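**Filament keeps snapping overnight in my Wevby kit printer**

**drultville_dad**
Hi all, I built the Wevby over winter and love it to bits, but every Sunday morning the PLA has snapped just above the feeder. Same grey spool since June. Is it me or the plastic?

**Svetozár Hájek**
Oh, I feel for you! Old PLA goes brittle when it's left bent under tension — wind it back onto the spool after each job and store it in a sealed tub. My Brullolier spool came good after 3 hours in the dryer.

**pip431**
try a new roll mate 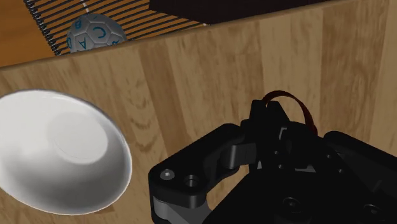
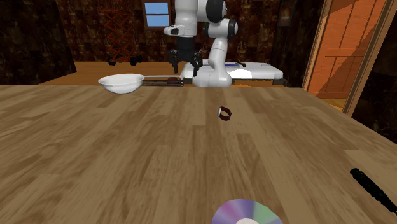 *Both rendered, wooden tabletops*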